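Kit Gatano: "a primeira semana foi só parafuso"

Conversa com Jean Lindsay, que montou e usou o kit de dois braços da Brusasent durante uma temporada inteira

Jean Lindsay atende o telefone a comer. Pede desculpa, diz que só tem meia hora, depois fala quase uma. O assunto é o Gatano, o kit de dois braços que a Brusasent vende desde julho a oficinas pequenas, escolas e gente curiosa com bancada livre. Na Hirnbridge compraram um. Chegou em 3 caixas, uma delas amolgada.

"O manual tem 216 páginas e metade é avisos de segurança", conta. "A outra metade é boa, atenção. Mas está fora de ordem." A calibração aparece antes da montagem da base, por exemplo. Perderam uma tarde nisso. Ligou para o suporte, atenderam à segunda tentativa, resposta correcta mas seca.

E a montagem em si? Chata. Os braços já vêm montados, falta fixar tudo à base, passar cabos, ligar fontes. "Os cabos são o ponto fraco, digo isto a toda a gente. Vêm curtos onde deviam ser compridos e compridos onde atrapalham." Acabou por comprar abraçadeiras e calha à parte, despesa pequena mas irritante num kit deste preço. O preço, já agora, Jean não quis dizer. Teve desconto e não acha justo comparar.

Depois de ligado, outra conversa. O modo de ensino – pegar no braço, levá-lo pela mão, gravar o movimento – funciona bem e é a razão por que o recomenda. Ao terceiro dia já tinha um colega sem nenhuma formação a gravar tarefas sozinho. "Isso vale muito. Nós vínhamos de um sistema onde mudar um ponto era meia manhã de trabalho."

Os dois braços ao mesmo tempo já é mais complicado. O software avisa quando há risco de choque, só que avisa demais. Jean baixou a sensibilidade e voltou a subir, ficou a meio. Há uma actualização prometida. "Prometida, sim. Estou à espera."

Pergunto pelas garras. Silêncio, depois uma gargalhada. "As garras são honestas." Quer dizer o quê? Que fazem o que está na folha, não mais. Canecas, bem, sobretudo se a asa estiver virada para o lado certo. Tigelas pela borda, bem. Pratos empilhados é que não: a garra entra com dificuldade entre um e outro, e a equipa acabou por desenhar umas pontas mais finas. A Brusasent vende as suas, mas só em conjuntos de 5, e Jean precisava de um par.

Louça porque é esse o trabalho. A Hirnbridge estuda arrumação de cozinha para cantinas e residências e a bancada está quase sempre posta para isso, tabuleiro, pratos, canecas, tigelas.
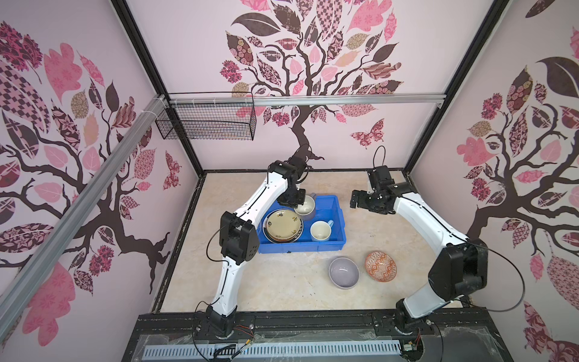
Ledesma acha que o kit está caro para o que é, e que quem só quer arrumar louça fica melhor servido com um braço único e uma boa mesa. Também diz que a garantia devia cobrir as garras, que são a peça que mais sofre, e hoje não cobre.

Jean concorda com a garantia. Com o resto nem por isso. "Um braço só obriga a pousar tudo duas vezes. Fizemos assim antes, sei do que falo." Admite que para uma escola talvez chegue, depende do que se quer ensinar.

Quanto ao barulho, pouco. Consumo não mediu. Avarias: um conector que se soltou, trocado na garantia, 3 dias parados à espera da peça. O que mais lhe custa é o programa pedir licença outra vez de cada vez que se muda de computador, coisa que considera uma falta de respeito pelo cliente – palavras suas, e mais fortes do que estas.

Comprava outra vez? "Comprava. Mas pedia os cabos à medida antes de pagar, e por escrito." Depois tem mesmo de desligar, estão a chamá-la da bancada. Fica combinado voltar a falar quando sair a tal actualizaçao.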